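Redton Student Robotics Club
Laundry Handling Project, Progress Report to the Rinari Fund

Reporting period: from the start of the grant to the date below
Prepared by: project team, Redton

1. Status

The project is on schedule for hardware and behind schedule for data. The hand-held gripper design is fixed, and no further mechanical changes are planned before the April review. Demonstration recording began later than the work plan allowed because the first set of jaw pads wore through and had to be replaced. The second pad material has held up without visible tearing.

2. Work completed

The club now has 4 working hand-held grippers. All of them use the same linkage and the same pads, so that recordings made by different students can be pooled. Each unit was checked for jaw alignment before being issued, and the check is repeated when a unit comes back.

Recording takes place in students' homes, on beds, with whatever clothes are at hand. The work plan called for a single table in the Cuesta workshop. The change was agreed at the previous review, after the workshop trials gave backgrounds and lighting that were too uniform to be useful for training. Students pick garments from a loose pile, fold them and add them to a stack, using the gripper in place of the hand. 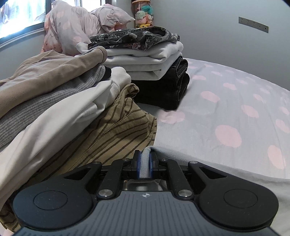 Redton, 26/01/2025

Ribbed knits are the garment class with the best grasp results so far. A single fold squeezed between the pads stays put when the jaws are closed fully, and the ribs give the student a clear line to follow when placing the garment. Smooth cotton is acceptable. Denim is the weakest class: waistbands and thick seams do not fit well between the pads, and students tend to take hold of a single layer near the hem instead.

3. Data

A total of 915 demonstrations have been recorded. Of these, 234 were rejected on review. The main grounds for rejection were:

- garment dropped and picked up again by hand
- jaws hidden by fabric for most of the recording
- recording stopped before the garment was placed on the stack

Rejected recordings are kept in a separate folder and are not used for training. The accepted recordings have been labeled by garment class and by type of surface. Patterned sheets are labeled separately from plain ones, as the first training run confused printed shapes on bedding with small items of clothing.

4. Software

The Brerkance training code runs on the club computer without changes to the hardware listed in the proposal. A full run on the accepted recordings finishes overnight. The first model reaches for the correct pile but closes the jaws too early on thin fabric. A longer approach phase has been added to the recording instructions, and new demonstrations follow that rule.

The transfer of the jaws to the fixed arm at Cuesta has not started. The mounting plate is drawn but not cut.

5. Spending

Spending is within budget in all lines except consumables, where the replacement pads used up the full amount. We ask for approval to move the unspent travel line to consumables. No increase in the total grant is requested.

6. Open problems

Pivot screws loosen with use. Thread locker has been applied to two units as a trial, and the other two are tightened by hand before each session.

Stripes and small prints make it hard to find the garment edge in the recordings. More striped and floral items are needed in the set.

7. Next period

Cut and fit the mounting plate. Record 40 further denim demonstrations with the revised instructions. Retrain, then run the arm on single garments before attempting a mixed pile. Results will be submitted ahead of the April review, together with the updated parts list.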